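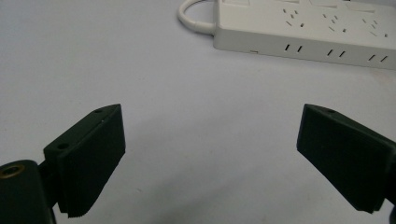

Kidolard Cords

README, version 2
Last edited Mar 30, 2023
Maintained by Itziar Garrido and Lionel Guillot

What it is

Kidolard Cords is a set of 1,100 short written records of power strips lying on tables. Each record says where the strip is, which way it points, what the cord is doing, and where the plug ended up. If you were hoping for toasters, the Kallunance set has toasters.

We started it after a long argument over whether a cord can be "straight enough." Catinca Ilie wrote the first labeling guide to settle the matter. The argument is still open, but now it has a folder.

What's in the folder

records.csv: one row per arrangement, seven columns
tags.txt: the 15 allowed tags, one per line
guide.txt: the labeling guide, longer than it should be
old_guide.txt: kept for sentimental reasons, please don't follow it

The columns

id: a number. It carries no meaning, and sorting by it will teach you nothing.
surface: color and finish of whatever the strip is resting on. "Pale, matte" is fine. "Nice" was used in version 1 and has been removed.
strip_color: usually white. We know.
strip_place: center, or the side or corner it sits nearest, as seen by the person labeling.
strip_angle: along, across, or diagonal.
cord: up to three tags from tags.txt.
plug: on the surface, off the surface, in the wall, or not visible.

A strip that is only partly in view still gets a row. Fill in what you can see and write "not visible" for the plug. Do not follow the cord in your imagination. Štěpánka Bartoš checked the early rows and found a good many plugs that had been placed by faith.

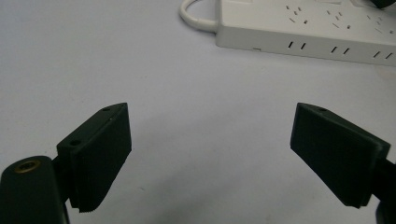 Strip at the upper right, bare tabletop in front. Plug: not visible.

Tagging cords

The tags cover loops, bends, coils, kinks, and the several ways a cord can cross itself. The ones people mix up:

bend: the cord changes direction and keeps going.
loop_out: the cord leaves the strip, swings around in a curve, and heads off another way. Common with a thin cord and a bit of room.
coil: at least one full turn. A generous bend is still a bend.
heap: last resort. If you use heap more than twice in an hour, take a walk.

Record the cord as it lies. Tidying it first makes a prettier table and a useless row, and Sabina Šimek can tell.

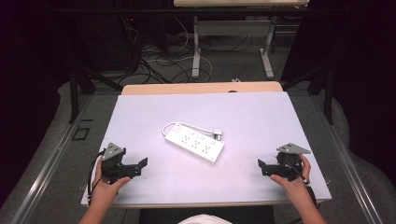 A worked row

surface: white board, faint lavender tint, on light wood
strip_color: white
strip_place: center
strip_angle: diagonal
cord: loop_out, bend
plug: on the surface

Known problems

White strips on pale tables are overrepresented, as are white cords. Anyone with a brown one is warmly invited to contribute.

"Diagonal" covers everything from a slight tilt to a proper slant. We tried splitting it up, and the two halves of the team split it differently.

The Štefanec rows use an older spelling for several tags. They load, but filter on "loop_out" and you will miss them.

Contributing

Send new rows as CSV to the Handdale shared folder. Leave the id blank. Read guide.txt first, or at least the part on heaps. Corrections are merged in December, when everyone has run out of better excuses.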